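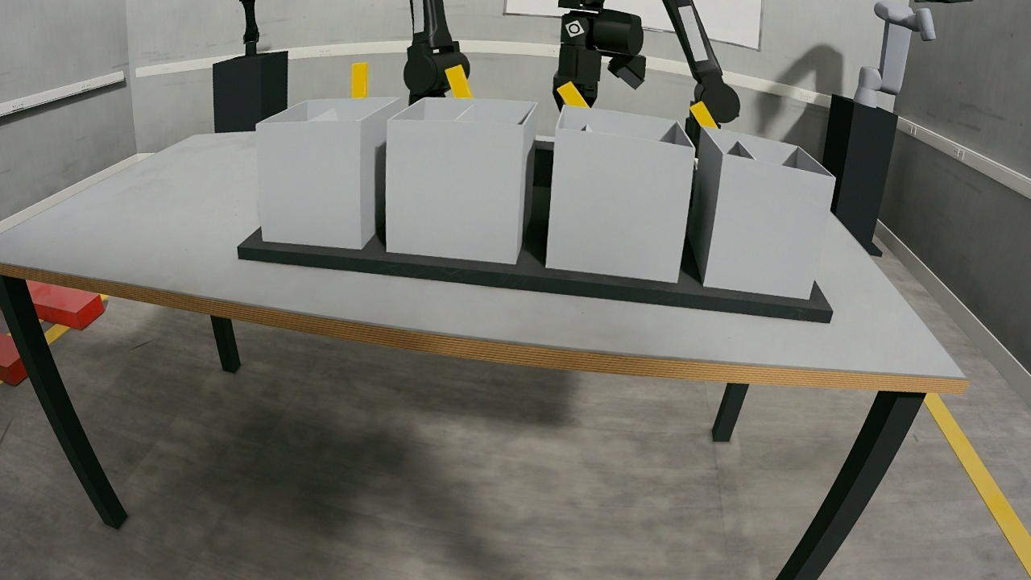 Sourdough rye, batch notes, September 2023

Best crumb yet! Went back to the Gevdale whole rye after the January bag ran out, ground fresh on the Grindix at the second-finest setting. Smells like malt and wet hay, lovely stuff.

600 g rye, 232 g stiff starter, water at 80% of the flour. Dough felt like mortar for the first hour and then relaxed all at once – must remember not to panic and add more water at that stage.

Proofed in the Tinbridge tin, the 750 g one, until pinholes showed on top. Crust a shade too dark on the left side, so the oven still has its hot corner. Turn the tin halfway next time.

Cut it the next day and it sliced clean, no gummy line along the bottom! Caraway was a bit shy. Want to try the Quispe molasses in the next one, a spoonful at most, and keep everything else the same.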